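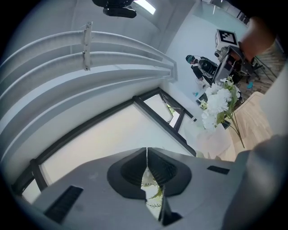 View from the wrist camera, ribbed fingers on the hand-held unit, flower station. What looks like a second unit, with a marker box, at upper right.

From: Gianni Orlandini
Date: 11 March 2019
Subject: Re: [grippers] Ribbed vs. flat fingers on the hand-held units

Replies inline. I have trimmed the parts of the earlier message that were dealt with off-list.

> We have been running the Bramia fingers with flat pads since the
> start of the month and see a lot of rotation on thin cylindrical
> items, mostly pens, stems and cable. Has anyone run the ribbed set
> for long enough to say whether it is worth the changeover?

Yes. We ran 600 grasps with the ribbed set and 600 with the flat pads, same operators, same item list. Rotation of the item in the jaws after closing was logged by eye from the wrist video, anything visible counted as a fault. Flat pads: 269 faults. Ribbed: 22. Nearly all of the difference is in items thinner than a pencil. On boxes and mugs I could not separate the two sets.

The ribs run finer than the ones on the Rorow fingers, and they do not mark soft items as badly. Flower stems were the worst case for marking. Fourteen stems out of the ribbed run had visible bruising, all from one operator who closes to the stop every time. Limiting the trigger travel fixed that. I would do this before changing pads.

> Does the broader finger block the camera? Our concern is losing
> the contact point in the last couple of centimetres.

It blocks more than the flat one does. With the jaws nearly closed you are looking at the object through a narrow vertical gap, and whatever is directly beyond the jaws is reduced to a strip. See the view at the top: there are leaves and petals in the gap and not much else to judge contact from. The rest of the bouquet is visible to the side, so an operator has context, but a policy trained on a centre crop will not. If you crop, crop wide, or leave the full fisheye image and mask the black corners.

The housing also takes up a good part of the lower field. I would like to see the camera mount raised on the next revision. Jakubowski has a drawing for a taller bracket but I have not seen one printed.

> What exposure settings are you using near windows? Ours hunts
> whenever the operator turns.

Fixed exposure and fixed white balance, set on the table surface. The pane blows out when it comes into view and we accept that. White petals are marginal. Auto exposure was worse in every respect, including for the marker detector, which dropped the second unit each time the window entered the image.

> Is the marker box on top of the housing really needed if the
> Gekeline controller already gives a pose?

For one unit, no. For two units working at the same table, we keep it. The controller pose drifts between units over a long session and the marker gives us a relative check whenever one camera sees the other. It need not be seen often. Be aware that a forearm across the marker is enough to lose it, and that with wide lenses the pattern gets small quickly with distance. Detection near the image edge needs the fisheye model; the pinhole fit returned poses that were plainly wrong and reported them with high confidence.

> Any objection to merging the finger files into the shared
> repository?

None from me, provided the ribbed and flat versions keep separate part numbers. They were both called "finger_v2" until last week and two of our units went out with one of each.

I can send the fault log as a plain CSV to whoever wants it. The column headed "rot" is the eye-logged one. Ignore "slip", it was filled in for the flat pads only.

Gianni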